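3. Small tables and what ends up on them

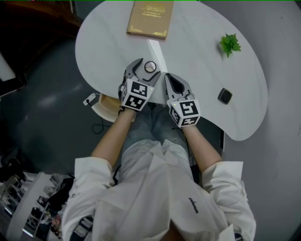

Figure 1. Kidney-shaped table with a book, a leaf sprig and small objects. Seen from above.

Small tables get less attention in the home-clutter literature than kitchens or closets do. A gap, we think. In the Druvville homes the side table was where things stopped on their way to somewhere else, and in Bivimdale it was much the same, though the rooms there are larger and there is more than one place to stop. Our interest in this section is the mix: what sits together, how far apart, and what gets moved when somebody wants to use the surface. The table in Figure 1 is a fair case. A closed tan hardcover with gold corner decorations sits toward the far side, a small sprig of artificial leaves is over to the right, and the person seated at the near edge has the closest part of the top for hands and forearms. Book far, hands near. We saw that layout again and again in the home visits and come back to it in 3.2.

3.1 Kinds of object

We sorted table objects into six kinds. Display (plants real or not, frames, candles). Reading. Small electronics. Protective things, meaning coasters, mats, trays. Parts, by which we mean caps, knobs, lids and whatever else has come off a larger object. And the rest. The sorting was done at the table, with the resident, and not from pictures later. Pictures are poor for this. A small flat black square can be a coaster or a device and the two belong in different kinds; in Figure 1 we would not want to guess between them. Residents never had to guess, they just picked the thing up.

Reading was the kind that gave us the most trouble. A book on a side table may be in use, may be waiting to be used, or may be display. Hardcovers with decorated covers leaned toward display in the Druvville homes, and several residents said they had not opened the one we asked about in years. Paperbacks were nearly always in use. We kept a single kind for all of it and added a note field, which in hindsight was not enough. A later version should split them.

Parts were the surprise. We had first meant to fold them into the rest. But they turned up in most homes and they stayed longer than anything except display. A lid with no jar. A knob from a drawer in another room. Residents knew what these were, mostly, and did not want them thrown out – they were waiting on a repair, or on the other half being found. Being small they also got shifted a lot, pushed along with the side of the hand whenever something larger came down.

3.2 Shape of the top

Mallet side tables (our name for the T-legged rectangular type common in Bivimdale rentals) have corners, and corners fill first. Things get pushed into them and stay. On curved tops there is no corner to push into. The kidney shape has an inward curve on one side and residents tended to sit into it if the table was placed so that they could. Objects then went out to the lobes or straight ahead. Round tops were different again: objects drifted toward the middle, and the person worked on whatever rim was left.

We had expected curved tops to hold less. Not so clear. Median area covered was close for the two shapes, and the spread within each shape was much bigger than the gap between them. What did differ was the free area in front of the sitter. On rectangular tops it was often broken up by something at the front corner, a mug usually. On kidney tops it was one piece. We report this with care as the kidney group is small and all but a couple came from the same building in Druvville.

Color may matter too. On white tops residents spotted parts and crumbs sooner, or said they did. Dark tops hid the black items: remotes, chargers, coasters. We did not set out to test this and have no matched pairs.

3.3 Clearing

Each resident was asked to make room for a meal tray, with no time limit and no instructions on where to put things. Most cleared in under 60 seconds. The order was steady from home to home. Protective items stayed put or got reused under the tray. Books went next, in one move, often to the floor or to a nearby chair if there was one tucked under the table. Display came off late or not at all; a sprig or a candle was slid sideways and the tray was set down next to it. Parts came last and were the only kind that residents regularly carried in the palm while doing something else.

Where the items went afterward is the weaker piece of our data. We went back in April but only to the Bivimdale homes, and by then a good share of the tables had been moved to other rooms. Of the objects we could trace, display was back in its old spot, more or less to the inch. Reading had turned over. Parts were still on the table in most cases, same ones.

3.4 Measures

Covered area was taken as a percent of the whole top, so 100 means nothing of the surface shows. No table reached it. Stacks count once, for the footprint of the bottom item. Cables were left out unless they crossed the top. That last rule was argued over: a cable hanging down beside a table is part of why the table stands where it does, near an outlet, and it limits where the sitter's feet can go. But it takes no room on the surface and we had to stop somewhere.

The area values were drawn by hand over a grid and checked with the Trorkora sheet, which we also used for the closet work. The sheet caps area at 2000 square inches, well above any side table in either town, so nothing had to be trimmed. Agreement between coders was good for books and trays and worse for display, where leaves overhang and it is hard to say what is covered and what is merely shaded. We ended up tracing the outer line of the leaves and leaving it at that. A few early tables were traced the other way, at the stem, and have been redone. Values in Table 2 are the redone ones; those in the July 5, 2020 draft are not and shoud not be cited.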